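猫不吃饭的第三天

2023年11月19日

先说结论,省得你往下翻:成年猫超过一天一口不吃,打电话给医生。别等。胖猫尤其别等。

我等了。所以有了这篇稿子。

Lokis,公猫,灰的,绝育,七岁,体重秤上那个数字我一直当笑话讲给朋友听。七月,搬家。从河这边搬到河那边,不算远,车上他叫了一路,到了新家钻进浴缸后面那条缝,不出来。我想,正常,猫嘛。饭碗放在缝口。水碗也放。第一天晚上碗没动。第二天早上还是没动,我换了罐头,他平时一听拉环声就冲过来的那种,这回耳朵转了一下,头没抬。

第二天我在拆箱子。老实讲,心思一半在猫身上,一半在找那只装充电器的纸箱。晚上在网上搜,十个人里有八个说"换环境都这样,饿了自然会吃"。我信了,因为我想信。

第三天早上他吐了一小滩黄水。我把他从缝里捞出来,轻了,后背摸着有点硌手。牙龈的颜色我看不懂,耳朵内侧好像发黄,窗边看像,灯下看又不像。打车,去诊所。

接诊的是Gintarė Zariņš。摸肚子,翻眼皮,看牙龈,抽血,前后没几分钟。然后问我:最后一次正经吃饭是什么时候?

我答不上来。

搬家前一天晚上?他那天吃了吗?碗是空的,可是碗是我收进箱子的时候空的,倒掉的还是吃掉的,不知道。她没有骂我,在本子上写了一行字,说,以后这个要记。

脂肪肝。全名叫肝脏脂质沉积症,名字听着像大吃大喝吃出来的,其实正好反过来,是不吃饿出来的。猫一断粮,身体开始调脂肪去肝脏,猫的肝处理这个很不在行,脂肪堆在那里,肝越来越不干活,猫越来越恶心,越恶心越不吃。越胖的猫库存越多,堆得越快。所以"他那么胖饿两天没事"这句话,我妈说过,我邻居说过,我自己也说过,错得离谱。

我们算是早的。Zariņš的原话是"还不算晚",我当时听着像判决,后来才明白是句好话。先住院输液,止吐,补电解质,然后放食管饲管。脖子侧面开个小口,管子一头在食道里,一头在外面,缠一圈绷带。看着吓人。真的吓人,我第一眼差点哭出来。但是猫本人好像不太在意,住院回来当天晚上就顶着那圈绷带跳上了窗台。

账单三百欧出头我就不细说了,三百只是头一天的。后面还有。买没买保险?没买。写到这里编辑问我要不要加一段保险,我说不加,我没资格讲。

回家之后才是正题。

喂管子这件事,没做过的人以为难在手上。手上不难,学两遍就会。难在时间。一天好几顿,每顿要化开、加温、过筛、抽进针筒、先冲水、慢慢推、再冲水、盖帽、擦干净。推快了他会舔嘴唇,那是恶心,停。再快他就吐。一顿下来半个小时,三十分钟,坐在地上,猫夹在腿中间,电话响了也接不了。半夜还有一顿。

前两天千万别想着喂足。饿久了的猫突然给足量会出事,血里的磷、钾往下掉,这叫再饲喂综合征,比不吃还凶险。医生给的单子上头一天的量少得可怜,我打电话回去问是不是写错了。没写错。慢慢往上加,几天加到全量,中间回去复查血。这个顺序别自己改,别因为心疼多推一筒。

温度,也讲一句。凉的推下去他会打颤,烫的更不行。针筒贴在手腕内侧,不凉不热,就可以了。微波炉不要用,受热不均,里面有一团是烫的你不知道。用热水隔着杯子坐。

管子堵了怎么办。我堵过,第四天还是第五天,罐头没筛干净,有一粒。慌得不行。打给诊所,前台说温水,小针筒,轻轻推一下抽一下,来回。通了。不要用力怼,也别拿什么铁丝之类的东西去捅。网上有人说灌可乐,别自己试,先问医生。

绷带每天打开看一眼伤口。一点点干的分泌物,可以。红、肿、有味道、流脓,不可以,去医院。

然后是记录。这是我整件事里最服气的一条。Zariņš要的那个本子,我买了最便宜的方格本,挂在冰箱上。时间,量,吐没吐,尿没尿,便没便,体重。体重用婴儿秤,每天同一个时候称。一开始觉得烦,后来半夜两点脑子糊掉的时候,全靠它知道上一顿是几点喂的。家里两个人轮班的话更得写,不然一定有一顿是两个人都喂了,或者两个人都没喂。

我家就是两个人。Celina Żak,我室友,本来对猫没什么感情,搬家之前跟Lokis的关系就是互相绕着走。结果她针筒推得比我稳。她说她推的时候心里默念,我一直没问她默念什么。

还有个问题很多人问:管子插着,还要不要让他自己吃?要给机会,但别逼。碗里放一点点,放一会儿,不吃就收走。不要掰嘴硬塞,不要往鼻子上抹。恶心的时候被硬塞过的东西,猫会记仇,以后好了也不碰那个口味。我们在第二天犯过这个错,拿他最喜欢的鸡肉味抹了他一嘴,到今天他都不吃鸡肉味。改鱼了。

开胃药有用,但它不是饭。有人拿了开胃药回家就觉得问题解决了,猫舔了两口,人高兴坏了,两口不够。要看总量,看一天下来到底进去多少。

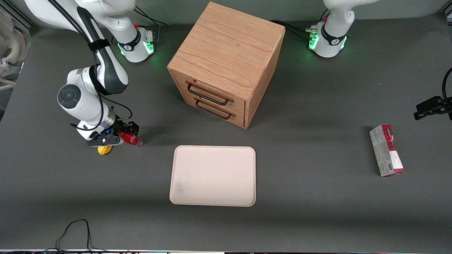

他自己开口那天我不在家,Celina发来一段视频,画面抖得什么都看不清,只听见吧嗒吧嗒的声音。干粮,偏偏是干粮,我们罐头开了一排。我在公交上看了好多遍。

但是管子没马上拔。医生的意思是要连续吃够量一阵子,体重稳住,再说。这段最磨人,人已经松了,事还没完,每天照样冲水,不用也要冲,不然又堵。拔的时候很快,抽出来,小口子不缝,自己长上。他连叫都没叫一声。毛倒是过了很久才长齐,脖子左边那一块,短短的,像穿旧的绒布。

回头说搬家。如果能重来,我会怎么做。

提前把航空箱拿出来敞着放,里面垫他睡过的旧毯子,让他自己进出。别到当天早上才从柜顶拿下来,灰都没擦,猫一看就知道没好事。

新家先给一间房。只一间,关门。猫砂、水、饭、躲的地方都在里面,砂和饭离远点。旧的猫砂铲一点带过去,味道熟。别一开门就把整套房子给他,太大了,他只会找最窄的那条缝。浴缸后面的缝,先堵上。我后来用卷起来的毛巾堵的,丑,管用。

饭不要同时换。搬家那周我顺手买了新粮,打折,想着反正什么都换了。蠢。换地方就不换粮,换粮就不换地方。

吃了多少,称。放下去之前称一次,收的时候称一次。多猫家庭分开喂,不然你不知道谁没吃,碗永远是空的,因为总有一只替另外一只吃了。

到点没吃够,打电话。小猫的时间更短,几个小时就该问了,不是一天。本来有糖尿病、肾病的,也更短。躲着不吃、流口水、眼白或者牙龈发黄、吐,随便哪一样加上不吃,直接去,路上打电话。不用怕人家嫌你小题大作。我问过Zariņš,一年有多少人是白跑的,她说她希望都是白跑的。

减肥也提一句,因为好些读者来信说的是这个。听说胖猫危险,马上砍一半粮,这恰恰会把他推到沟里去。猫减肥是慢活,按月算的,目标要医生定,每周掉一点点就够。掉得太快,停下来,打电话。Lokis现在在减,很慢,他很有意见,每天清晨四点多开始在枕头边上讲。

写稿这会儿他在暖气上面躺着,肚子垂下来一截。冰箱上的方格本还挂着,后面半本空的,我没摘。昨天晚上吃了,今天早上吃了,碗里剩三粒。我写下来了。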